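Give a Robot Shoes

If I could pick one chore for every manipulation paper to report on, it would be putting shoes away. I mean ordinary pairs on an ordinary floor, with a rack behind them. I've been reading everything I can find on this since the Pludeo results came out, and I'm more excited about it than about any backflip.

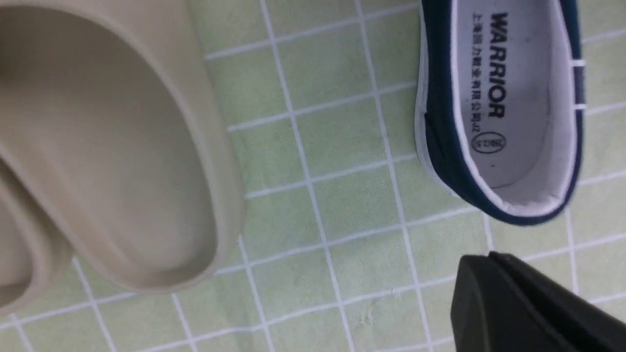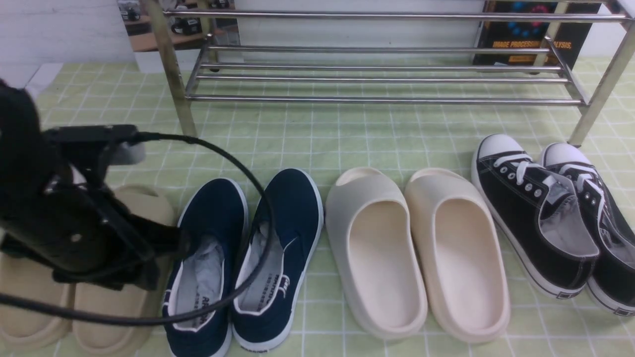
A navy canvas shoe and a beige slip-on, close up and from farther back.

Cubes are too kind for this! They don't bend, and they have no left and right. A shoe is soft in one spot and stiff in another, it has an opening you can pinch, and it has a partner that has to end up next to it, pointing the same way. Get one wrong and anyone walking past can tell.

What Pludeo did was simple. They trained one policy on 500 demonstrations using only a view from the head, and another on the same 500 with the wrist view added. Tested on 25 pairs neither policy had met before, the first finished 8 and the second more than doubled that. Same arm, same training budget, one extra view. I love results like this, where you can guess the reason before you reach the discussion section (a gripper tends to hide the very thing it's reaching for) and the numbers back you up.

Simard, commenting on my last post, wasn't so sure. Wouldn't 1,000 head-view demonstrations close the gap, and isn't a second camera one more thing to calibrate and break? Fair questions, and the paper doesn't run that test. My bet is that more data would narrow the gap and leave plenty of it standing, mostly in the final inch before the fingers close. I'd be glad to see someone try it, preferably with boots.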